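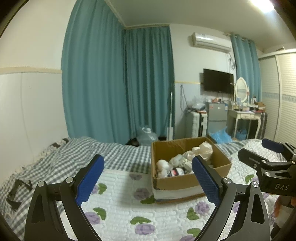 June 22, 2021

Workshop notebook, film restoration, entry 351

Reel 3 of the Bednárik picture is now on the bench. I began with the edges, as always. The perforations on the left side are weak for the first few metres and after that they are quite good. I repaired the worst ones with tape and wrote the positions on the card inside the lid. Please do not take this card out, I have only one copy.

The shrinkage is more than we hoped. I measured in five places and the worst was at the tail. The Camen scanner can take it if we run slowly, but I would not try the old machine in Gundelville again.

We use cookies to give you a better experience on this site. By continuing you agree to our use of cookies. Accept | Settings

Sound: there is a hum under the whole dinner conversation. I listened to it with headphones and without. I think it was in the original recording, so I want to leave it until we have compared with the Wunditari print. If the hum is also there, it stays. The actor who plays the older brother speaks very low in this part and any filter takes away his voice before it takes away the hum.
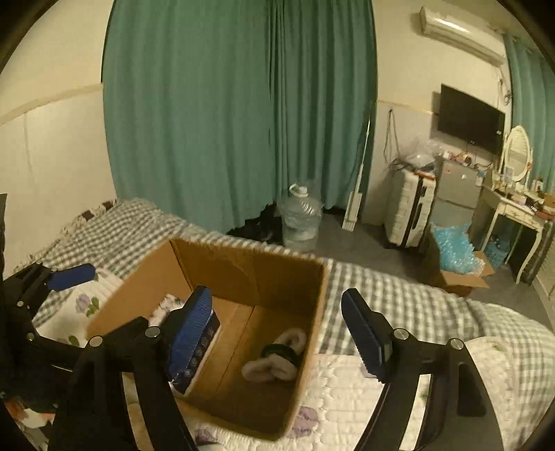

Lenni Ikonen
Film restorer

After lunch I continued with the colour. The wedding dance has gone pink, mostly in the faces. I made a first correction on 2000 frames and looked at it on the big monitor with the lights off. The skin is better but the curtains became too green. I will try again with a weaker setting and keep both versions on the disk.

Frame 2709 has a deep scratch through the bride's veil. It goes on for up to eight frames and then it moves out to the border. This must be painted by hand, I see no other way.

There is still the question of the ending. The script has a farewell at the railway station, and our reel stops when he picks up his hat. Either the last metres are lost or they were cut before the premiere. I wrote to Wunditari and asked if their print is longer — no answer yet. They close for part of July, so I will telephone them before that.

To do: clean the gate, order more splicing tape, label the two cans from Bednárik which have no title. Reel 4 stays in the cold room until the tail of this one is repaired.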